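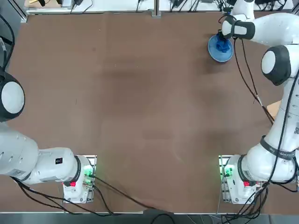 Calling all runners, riders and people who just like standing in a field with a flask! I'm Chepkoech Mollel and I look after the entries for the Flotgate Run and Ride, and we're now taking names for March.

If you came last time you'll know the setup. There are 2 events on the same morning, a run along the towpath and a bike ride out to Kivville and back, and you can do either one or both. The ride goes off first because the lane gets busy with horseboxes later on. The run starts from the same place, by the bowls club gate, so if you're doing both you can leave your bike in the racks and get your trainers on. I did both last year and my legs were like string by the second bridge, but I'd do it again tomorrow.

The entry fee is £30 and it's the same whether you do one event or two. You get your number, a jersey (Tedeck are printing them again, and they're a much better green this time), a hot drink and a roll at the finish. Vegetarian rolls need to be ticked on the form. Please tick it! Last year I had a lot of hungry cyclists looking at me.

Money left over goes to the Rashti Fund, which pays for lifts to hospital appointments for people out our way who don't drive. We raised £3,216 last time -- I still can't quite believe it -- and that kept the cars going right through the summer. If you'd like to get sponsored on top of your entry, say so when you sign up and I'll post you a form. There's no minimum and I won't chase you.

A few bits people always ask me:

You don't need to be quick. We have walkers every year and the finish stays open until the last one is in.

Any bike will do as long as the brakes work. Helmets on, please, no helmet no ride. Tandems very welcome.

Under-16s can do the run with a grown-up entered alongside them, but I'm afraid the ride is 16 and over. The Kivville road has that nasty bend by the pumping station and I'd worry myself sick.

Dogs can come and watch on a lead. Sorry, no dogs on the course.

I'm also after marshals. You'd be at a junction or a gate for part of the morning, pointing people the right way and clapping a lot, and you get a jersey and a roll too. I could really do with a few people who have a car and don't mind an early start, plus somebody who's confident with first aid and has an up-to-date certificate. New marshals get paired up with an old hand, so don't be shy if you've never done it.

To enter or to help, fill in a form from the bowls club or the library desk and pop it back in the box with your payment. Put your shirt size in capitals, my eyes aren't what they were! If you want to be put next to a friend at the start, write their name on the back.

See you at the gate,
Chepkoech

Posted 16 Nov 2022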